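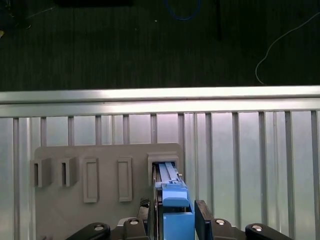 Photo: Cotemano workshop, Clulorstead

Speaker notes - "A Place for Every Part: Slots, Holders and Boards"
Clulorstead makers' evening, July 16, 2025

Slide 1. Leave the photo up while people sit down. Say hello, say thanks, get going.

Blue part, gray board, gray holder. I love this stage of a job! The slim end is partway into the slot and the chunky end is still out where you can get hold of it. Ask the room: who has a drawer at home where nothing goes back the same way twice? (Wait for hands. There will be hands.)

Point at the holder. Thick walls, open front. A wide open mouth forgives you when you come in a little crooked, and the walls do the rest. Then point at the grooves running along the blue piece - lengthwise, the same way it travels. Then the step halfway along. I'm very fond of a step like that, your eye goes straight to it.

Color! Bright blue against gray. Say it twice. If you take one thing home to your own bench, make it this one.

Slide 2. The Stenitz board. Our first try had 13 holders on it and we were so proud. We used 4. Tell the story of the tray that would only go in upside down, but keep it short, last time it ate six minutes.

Slide 3. How snug is snug? Pass the three test blocks around now, loose one first. Let people push and pull while you talk. The middle one always gets a happy noise from somebody. Mention that we printed almost 40 of these in May before we liked one.

Slide 4. The Ngô layout. Big parts low, small parts up top, and space for fingers between holders. Show the cardboard version too - cut it, tape it, live with it for a week, move things. Cardboard is so good for this!

If there's time: labels or no labels. I go back and forth. Let the room argue.

Get the test blocks back before questions. Spare board is under the table by the projector.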